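**1/** Some notes on the folding job at Udico, for people who asked what changed when the automation work came in. I've been there since before it started.

**2/** We were a laundry service in Cabanatuan, wash and fold, 22 people. In March the office signed on with Prirnimico, who want a machine that can fold. Part of our shift is now folding with hand-held grippers, two yellow fingers and a camera, so their software has something to learn from.

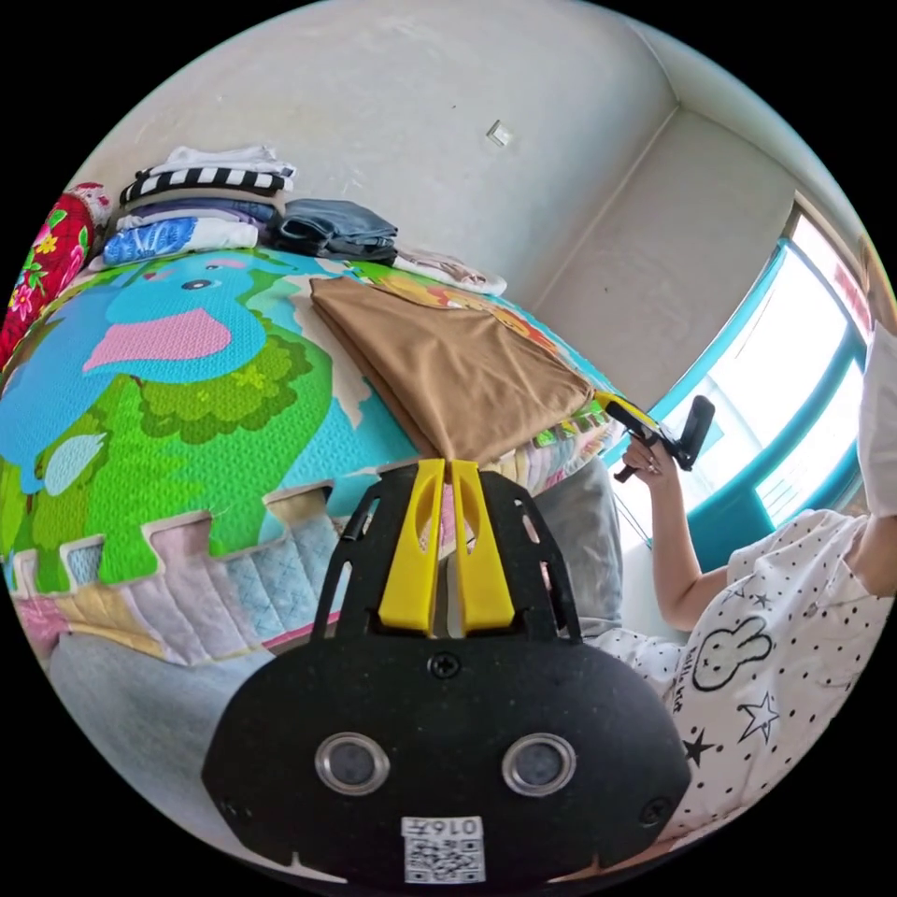 **3/** The target is 4000 folds for the first batch. My own total was 467 when I last looked. Towels and plain cloths go fast. Jeans are slow.

**4/** Pay is by the hour for this part and by the kilo for the regular wash. That matters more than the robot does, at least this year. Slow hands used to earn less. On gripper hours they don't.

**5/** What got worse: your wrist. Fingers do a lot of small things in a fold that you can't do with a pinch, so the whole arm moves instead. We asked for shorter turns and got 28 minutes on, then a break.

**6/** We also asked what happens to the folding table when the machine arrives. The answer was that two people would run it and the others would go to pickup and ironing. I'd like that on paper.

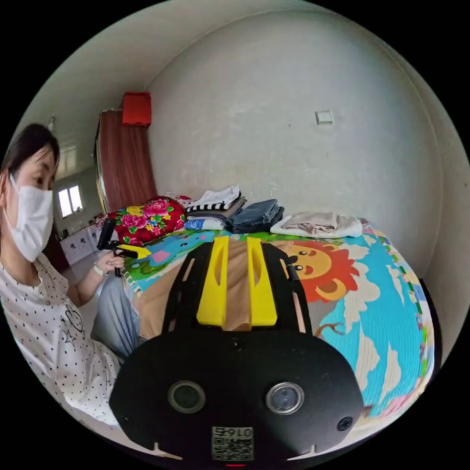

Renato Agbayani replied that his shop got the same promise about ironing, and the hours there were cut by half within a year. He says to ask for the number of hours, in writing, before the batch is finished.

**7/** Passing that on to the others tonight. The meeting is at 4 p.m. tomorrow.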